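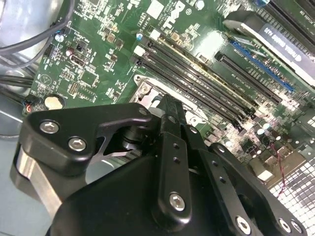
1. Background and question

Our project looks at the election for governor and how a candidate speaks about his earlier career. In our course we had to choose one campaign and read its speeches closely. I chose the campaign of the candidate Peltonen, who was a lawyer before he entered politics and who lost the first race by 756 votes. My question was simple: does a candidate talk more about his old profession after he has lost an election?

2. Material

I collected 10 speeches, five from the first campaign and five from the second one. Most of them were given in small towns, and the longest was given in Garncombe in August. The texts together have a little more than 4,000 words for each campaign. I also read the reports in the local newspaper, the Dreremar Courier, but I did not include them in the counting, for the reason that the reporter often shortens what was said.

3. Method

I marked every sentence in which the candidate mentions a court, a client or a case. Then I read the marked sentences again one week later and corrected my choices. Some were difficult. When he says "I have argued this before," it can mean a courtroom or a debate — I left such sentences out.

4. Results

In the first campaign the law is mentioned mostly at the beginning of a speech, as a kind of introduction. In the second campaign it comes later and it is longer. He tells about one lost case in four of the five speeches, and each time the client becomes a little poorer and the judge a little more severe. The tax plan, on the other hand, gets less space than before.

5. Limits

All speeches are from one candidate, so I can't say if this is common. Also the Garncombe speech is much longer than the others and it influences the result. With more time I would compare it with the speeches of his opponent, which are harder to find in full text.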